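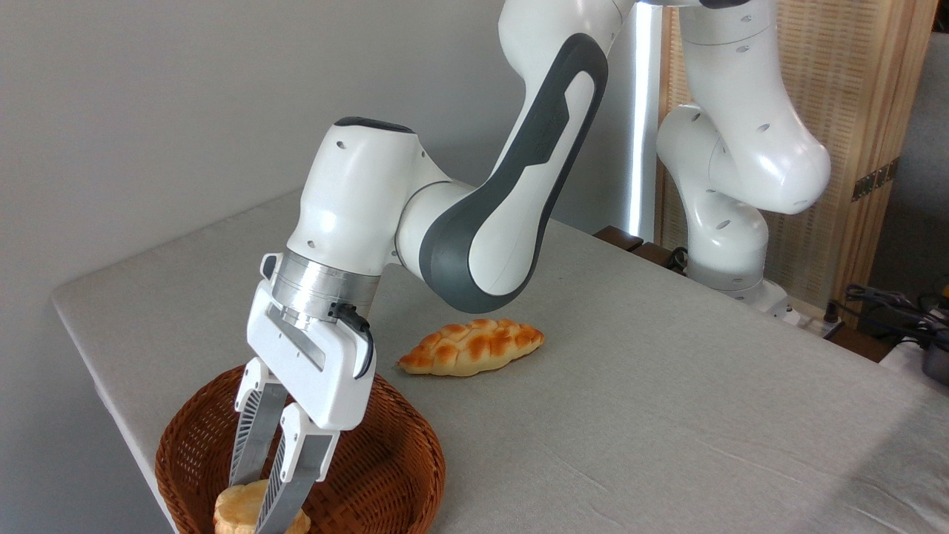
Moving from Stekent to Gondar, is the train pass worth it?

wendlow_k
Posted Nov 18, 2022
I'm starting a job in Gondar and keeping my apartment in Stekent until the lease runs out in August. The monthly pass is 265 and parking at my end is extra. Driving looks cheaper on paper if I leave early enough. Does anyone do this trip every day?

tollbooth9
I did it for 3 years. Get the pass. You will be tired of the highway by the second week, and the bridge at Clostby backs up whenever it rains. The train is slow but you can read.

marisol_pt
Disagree. The train only makes sense if you work near the station. My office was on the north side and the connecting bus took longer than the train ride. I went back to driving and saved an hour a day.

tollbooth9
The bus was rerouted last year. It goes straight up Bai Street now.

marisol_pt
It does, but it still leaves before the 7:40 gets in. You stand there and wait for the next one.

adankwa
Is your start time fixed? That matters more than the price. I can go in late, so I take the 8:25 and always get a seat. People who have to be at a desk by 8 are on the packed one.

wendlow_k
Fixed, 8:30. The office is on Bai Street, near the post office I think.

adankwa
Then you can walk it. Fifteen minutes from the station, mostly flat. Forget the bus.

graypickup
Nobody has mentioned gas. My truck cost me 420 a month on that route, and that was before the tires. Do the math with your own mileage before you listen to anyone here, me included.

marisol_pt
A truck isn't a fair comparison. My hatchback was less than half that.

Shengli Yuan
If you go with the pass, buy it at the window and ask for the employer form. The machine sells the regular one only. Your company fills in one page and part of the cost comes out before tax. Mine took 2 pay periods to show up.

wendlow_k
I didn't know about the form. Will ask HR. Is the lot in Stekent full by 7?

Shengli Yuan
The front lot is. The gravel one behind the feed store usually has room. Same permit for both.

tollbooth9
The gravel lot floods at the low end. Park by the fence.

graypickup
You could also just move sooner. Have you asked the landlord about a sublet? Paying rent in one town and commuting to another until August adds up.

wendlow_k
Asked already. He said no. I'll try a month on the train and drive a couple of days to compare.

marisol_pt
Pay for single tickets the first week, then. They don't refund the pass once the month has started.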